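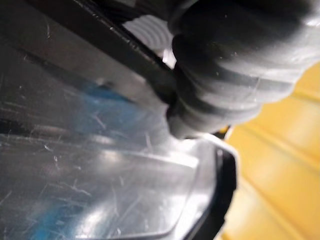

Can you build a working robot arm at home if you've never built one before?
Most people can, given a sturdy table, a basic set of hand tools and a few months of evenings. The first arm will wobble. The second one is usually pretty good, and by then you'll have opinions about bearings.

About Macedo Robot Workshop

We're a shared workshop for people who build robots and small automation projects in their spare time. Members come in with a sketch, a box of parts, a half-finished thing from the garage, or only an idea they can't stop talking about, and they get bench space, tools, and a room full of people who will happily drop what they're doing to look at a stuck gearbox.

Robots are the main thing here, but we use the word loosely. Over the years the benches have held arms, grippers, rolling carts, a curtain opener, two cat feeders, a machine that sorts buttons by size, and a seed planter that got so long it had to be built diagonally across the room. If it senses something and then moves something, you're in the right place.

How we got started

Valquíria Barros built her first arm on the kitchen counter, using motors from dead printers and brackets she cut with a hacksaw. Her sister Cremilda wrote the control program on a laptop balanced on the bread box. They called the arm Trivosov, after a misprint on a bag of screws, and it could pick up a sponge and put it down again in very nearly the same spot. They were thrilled! They were also running out of kitchen.

One December they rented a single room behind a bicycle repair shop and put up a note inviting anybody with a similar problem to share it. Kulap Boonchu answered first and brought a drill press. Cleiton Holanda came a few weeks later to borrow the drill press and has been here ever since. We outgrew that room too, and the place we're in now has 2,000 square feet, 20 workbenches, and a loading door wide enough for the seed planter.

We have 147 members at the moment. Some are engineers by day, but plenty are not. There are nurses, a piano tuner, a few retired electricians, high school students, and a couple who run a bakery and show up in the middle of the afternoon, when their workday is over.

What people build

The most popular project by a long way is a tabletop arm with a soft gripper. We have a house design for one, and we named it Lukness. It's a starting point, and almost no two of them end up alike. The shoulder and elbow are simple enough to put together in a weekend. The wrist takes longer, and the fingers take as long as you let them.

Fingers are where everybody gets hooked. A hard jaw is easy to make and fine for wooden blocks, but ask it to lift something thin, smooth, or slippery and you start to see why people spend whole winters on this one part. Our members have poured fingers from silicone in molds they printed themselves, cut them from bicycle tubing, and glued textured pads onto aluminum. Ridged ones, flat ones, fat ones, fingers that curl, fingers that don't. There's a drawer of old ones by the sink and you're welcome to take any of them for a test — please put back what you don't use.

Clear plastic is the other local obsession. Lids, trays, covers, boxes, anything see-through. A camera has a hard time with it because it shows whatever is behind it and throws back the lights as well. Pallavi Rajput has been working on this for two years and runs an evening table on it, where people compare lamps, backgrounds, and camera angles and try the same pickup again and again. Scratched plastic is often easier than new, by the way, so don't throw yours out. Bring it to Pallavi.

The big shared project is Durirus, a sorting line that lives along the back wall. It started as one short belt and a pusher. Now it has three stations, each looked after by a different group, and the handoff between the second and third is still the part that makes grown adults shout. Our goal for this year is a run of 500 pickups in a row without anyone touching it. We keep a paper log next to the stop button, and anyone can start a run as long as they stay with it until it ends.

The shop itself

The front room is for electronics and assembly. It has soldering stations, bench power supplies, a microscope, and more small screws than we will ever use. The back room is for cutting, drilling, and anything noisy. Printers are in the hallway between the two, and there's a sign-up sheet for prints that run overnight.

Moving machines get their own rules. Every arm over tabletop size has to have a stop button within reach of the person running it. New motors get tested at low speed with the arm clamped down. Tie up long hair, take off dangling lanyards, and keep your face out of the arm's reach while the power is on, even if it's only going to be a second. We go over all of this on your first visit and again before you use the back room.

Projects can stay on the shelves between visits. Label them with your name and the words "powered" or "unpowered," and take the batteries out before you leave.

Learning here

We run a beginner course three times a year. You start with a single motor, move on to a joint, and finish with a small arm that you take home. Cleiton teaches the mechanical half and Cremilda teaches the programming. No experience needed, and we do mean none. One of our best builders walked in never having stripped a wire.

Outside of the course, most of the learning happens sideways. You ask the person at the next bench. They don't know, but they know who fought with the same thing last spring, and pretty soon four people are bent over your wrist joint with flashlights. If you like to work alone with headphones on, that's fine too, and people will leave you be.

We share our designs freely among members, including the bad ones. There's a binder of failed builds on the shelf by the door, with notes on what snapped or slipped or melted. Read it before you order parts. It has saved people a lot of money.

Who runs the place

Valquíria handles memberships and keys. Kulap keeps the tools running and is the person to see before you change a blade or a belt. Cremilda looks after the computers and the shared code. Cleiton schedules the courses, and Pallavi orders supplies — if we're low on heat-shrink or M3 nuts, tell her.

Come see us

Open bench starts at 6:30 p.m. and goes until the last person wants to go home. Visitors are welcome at any of them. Bring your project if it fits through the door, or bring a question, or come and watch Durirus drop things for a while. Kids are welcome with an adult. Closed-toe shoes, please, and ring the side bell because we can't hear the front one over the saw.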